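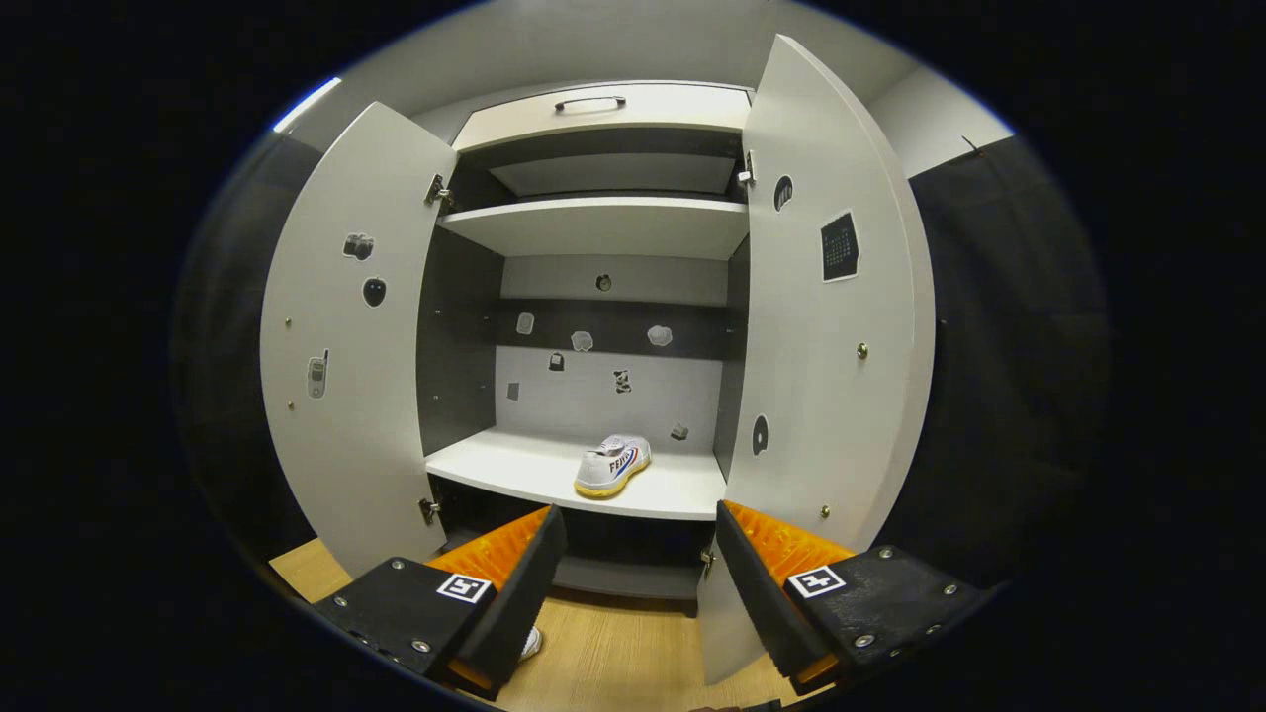
Our project set out to write a short rule book for people who record household tasks with a hand-held gripper. We wanted rules that a new operator could read before a session and a reviewer could use afterward to decide which recordings to keep. Most of the rules came from ordinary jobs such as putting shoes away. With a sneaker on the cabinet's lower shelf and the white edge of a second shoe on the floor under the left finger, an operator has to know which shoe the task is about, whether one shoe or both must be inside at the end, and whether the doors are part of the job. If the task card leaves any of that open, two people will do two different tasks under the same name.

**Project report, Nurlow course in robot practice**
July 28, 2018

## 1. Scope

The report covers recording with a hand-held gripper in furnished rooms. It does not cover training a model or running a robot arm. We also left out electrical safety, which the lab already has rules for.

The rule book is called Misus. Version 2 is the one described in this report. Version 1 was tried and replaced, and we say where the changes came from.

The recordings we used to test the rules are the Brivum set, 632 recordings of tidying and storage tasks. They were made before Misus existed, by operators who had only a spoken briefing. We used the set to find out what a reviewer needs to be told. We did not re-record any of it.

## 2. How the rules were written

We started by watching recordings in pairs. Each of us marked a recording as keep, discard or unsure, and wrote down a reason. We did not look at each other's marks until a batch was done. Where we disagreed, we tried to write one sentence that would have settled it. If we could not, the case went on a list of open questions.

A sentence became a rule only if both reviewers could apply it to a recording they had not seen before and get the same result. Several good-sounding sentences failed this. "Move smoothly" was one. We both thought we knew what it meant, and our marks said otherwise.

Version 1 of Misus was long. It had advice on posture, grip strength and how fast to walk. Operators told us they read the first page and skipped the rest. For version 2 we cut it to 11 rules, printed on one side of a sheet. Advice that a reviewer cannot check was moved to a separate page of tips.

## 3. The rules

### Before recording

1. Read the task card aloud. It must name the object, the place it goes, and the state of any door or drawer at the start and at the end.
2. Ask the person who lives in or runs the space which rooms and which storage may be recorded. Write the answer on the session form.
3. Remove or cover papers, screens, family photos and anything with a name or address on it. Look inside cabinets as well as on tables.
4. Check that the marker on each finger is clean, flat and visible to the camera.
5. Open and close the gripper fully once at the start of every recording.

### During recording

6. Keep your free hand out of view unless the card calls for it.
7. Do not push against furniture with the body of the gripper. Contact is made with the finger pads.
8. If an object falls, stop and end the recording. Do not pick it up and carry on.
9. Hold still at the end until the object has stopped moving.

### After recording

10. Mark the recording as complete, failed or unsure while you are still in the room.
11. Put the space back as it was and have the host look at it before you leave.

## 4. Notes on single rules

**Rule 1** took the most work. Storage furniture causes trouble: a cabinet may have doors, a drawer and more than one shelf, and "put the shoe in the cabinet" does not choose between them. We now require the card to say which shelf. For pairs, it must say whether the pair counts as one task or two. We chose two recordings for two shoes, with the card for the second stating that the first is already on the shelf. A reviewer can then check the starting state without seeing the earlier recording.

The door state was missing from most of the old cards. An operator who finds the doors open will normally leave them open and go straight for the shelf. Another will close them first to make a "proper" start. Both are reasonable things to do, and the card has to decide.

**Rule 3** was stricter in version 1, which told operators to strip the area of all decoration. We dropped that. Stickers on a door or a back wall are part of how real furniture looks, and taking them off would damage someone's property. The rule now deals only with things that identify a person. A printed word on a shoe is allowed. A child's name written inside one is not.

**Rule 4** is there for the position data. The opening of the fingers is read from the square markers, so dirt or glare on one of them spoils the width reading even when the picture looks fine to a person. We ask for a look at both markers before every session and again after any bump. Deep cabinets with dark corners are a known problem, and the tips page suggests a trial reach into the darkest part of the furniture before the first real recording.

**Rule 8** was argued over. One side said that recovering from a drop is useful behavior and should be kept. The other side said that an operator in a hurry would recover in ways that break rule 6 or rule 7. We settled on stopping. Recovery can be recorded as its own task with its own card, starting with the object on the floor.

**Rule 10** moved the decision to the operator. In the old set, completion was judged later by someone who had not been there. We could often not tell whether an object had been released cleanly or was still leaning on a finger.

## 5. Trial in the Gentile rooms

The Gentile rooms are the furnished practice rooms on our floor. We gave the sheet to 9 operators who had not seen version 1 and asked each of them to record tasks from a fixed stack of cards. They had no other briefing. We sat in the hallway and answered no questions until the session was over.

Rules 2, 4, 5 and 11 were followed without trouble. Rule 6 was broken often, mostly at doors. A door that swings back by itself makes people reach out with the other hand, and they did not notice doing it until we showed them. We added a line to the card template, "free hand may hold the door: yes / no."

Rule 9 was followed too well by some operators, who held still so long that the end of the recording was dead time. The sheet now tells them to stop when the object has.

The session form was the weak part. The box for the host's answer under rule 2 was too small, and people wrote "all ok" in it. That does not record what was agreed. The box is now a list of rooms and storage units to tick, with a line for the host's initials.

## 6. Limits

The trial rooms are not homes. The host was always a member of the department who knew what the recordings were for, and asking permission in a stranger's home will be harder than it was for us. The furniture also stayed the same throughout.

We tested whether reviewers agree with each other. We did not test whether recordings made under Misus are better for training, and the report should not be quoted as saying so.

## 7. Open questions

- Should a recording be kept if the object ends in the right place but pointing the wrong way? The cards do not mention direction at present.
- Who keeps the session forms, and for how long?
- Does a host who agreed to one session have to be asked again for the next? We think yes, but the sheet does not say it.
- Can rule 7 be checked when the furniture is light and moves at a touch? Our reviewers still disagreed on these cases.

The sheet, the card template and the revised session form are in the Misus folder on the course drive.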